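Equipment planning for hand-held gripper collection

Equipment planning for hand-held gripper collection is the process by which a laboratory, company or school decides what to buy, in what quantity and in what order, before recording manual tasks with gripper tools held by people. The recordings are used to train robot arms. The subject is usually treated as a branch of automation budgeting, although its cost pattern differs from that of a factory purchase: the tools are cheap compared with an arm, and most of the money goes to labor, spare parts and storage.

Background

Early budgets in the field were borrowed from industrial practice, in which one machine is bought for one station and written off over several years. Hand-held tools fit this model poorly. They are carried between homes, kitchens and offices, they are dropped, and their designs are revised often. The Omari guide, first circulated in February and revised in August 2020, proposed that grippers be treated as consumable equipment with a planned life of 600 working hours. Many small programs have adopted this approach.

Cost categories

A plan normally separates fixed and recurring costs. Fixed costs cover the grippers, cameras, mounts, chargers and a computer for checking files. Recurring costs cover operator wages, finger pads, pivot hardware, memory cards, storage and travel.

Pads are the item most often left out. The soft facing on the inner side of a gripper finger wears with use, and a worn pad changes how an object sits in the grip. The Khondokar schedule calls for replacement after 4000 grasps and for all pads on a pair of tools to be changed together. Pads are generally ordered in a single batch so that color and ribbing stay the same throughout a collection.

Quantity and spares

Work that needs two hands requires two tools for each operator, and the pair is counted as one unit in the budget. A common allowance is one spare pair for every four in service. At Ustembridge, a program planned for 32 pairs bought eight additional pairs under this rule and kept them at a central store. Programs spread over several towns often hold spares locally, which raises the purchase total but lowers shipping costs and idle time.

Site costs

Recording in ordinary homes avoids the expense of building a mock kitchen or living room, but it adds other charges. These include payments to households, insurance, travel between sites and time for setup. Floor space should be checked before a booking is made, as two-handed tools need clearance on both sides of the operator. Household goods used in the tasks are commonly entered under a separate line, with food and packaging charged as supplies.

Purchase timing

Staged buying is preferred where the tool design is still changing. Under the Flomesora method, a pilot order is placed first and used for around 90 days. Breakage, pad wear and operator comments are recorded during this period, and the main order is adjusted to match. The drawback is a higher unit price on the first order. Some suppliers credit part of the difference against the second order when both fall within the same budget year.

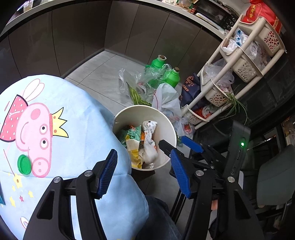

Robot arms are usually budgeted separately and ordered after the main collection has begun. Finger shape and pad material on the arm should match those of the hand-held tools, and the purchase order should state this requirement in writing.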